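What We Found When We Tried to Time Laundry Folding

Gobnait Sheehan
Household Work Methods, project report

1. Why this topic

The assignment was to pick a claim about housework that gets repeated a lot and see if it holds up. I picked folding. The Wieczorek handout we were given in class says that sorting a family's clean laundry before folding saves time, and that a fixed folding method saves even more. Neither claim comes with any evidence. The handout gives a drawing of a T-shirt with dotted lines on it and leaves it there.

My own suspicion going in was that the time goes into other things: finding a flat place, reaching for the basket, turning sleeves right side out. I still mostly think so, but I can't prove it with what I have, and section 4 explains why.

2. Method

We compared two ways of working. In the "sorted" way, the clean clothes are first split by owner and only then folded. In the "straight" way, each item is taken from the basket as it comes, folded, and put on a single stack. Each way was done in 4 sessions. The sessions took place in ordinary homes in Trorkcombe, on whatever surface the family normally uses. I had wanted everybody to use a table, but the first family never folds on a table, and making them do it would have told us about tables.

Timing started when the first item left the basket and stopped when the last one was on the stack. Socks were left out after an argument in the group that I lost. I think leaving socks out makes both methods look better than they are.

Folding in most of the homes was done low down, on the floor or close to it, with a pillow or a blanket standing in for a work surface. The handout has nothing to say about this. Its advice assumes you are standing at something waist high with both ends of the garment hanging free, and a sweatshirt laid over something soft behaves differently. The creases wander, and you end up pressing the fabric down before you can make the next fold.

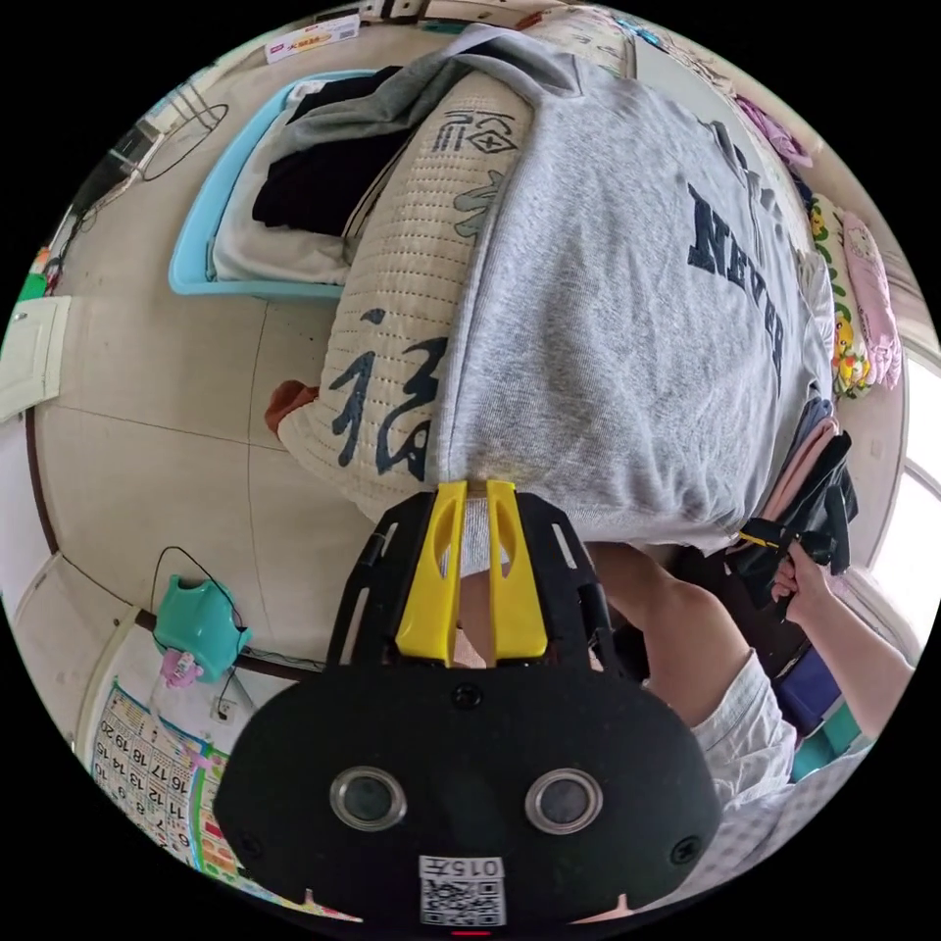

Figure 1. Gray sweatshirt on a quilted pillow, with the laundry basket and folded stack to either side.

3. Results

The sorted way was faster in some sessions and slower in others. The biggest difference we saw was between two people using the same method, which should worry anyone who wants to recommend a method. One of the faster folders told me she learned from her aunt and had never heard of sorting first.

Thick items caused most of the trouble. Sweatshirts and small blankets got refolded more than anything else, and our notes say "again" next to them over and over. Towels gave no trouble either way.

We also looked at the Nernora folding board, a plastic panel with hinges. The package promises it will pay for itself over 1,000 folds. I could not find out how that number was reached. It was fine for T-shirts and useless for anything with a hood.

4. What is wrong with this study

The loads were not the same size. People knew they were being timed and a couple of them clearly sped up. I did the timing for most sessions and I already had an opinion. The group originally planned a larger comparison with 400 garments, all weighed beforehand, and we dropped it in December when the scale broke.

5. What I would accept from it

I would not tell anyone to sort first on the basis of these sessions. I would say that the surface deserves a proper test, same clothes and same person, floor against table. The Hirkano group is planning something like that for next term and has asked for our timing sheets. They should put the socks back in.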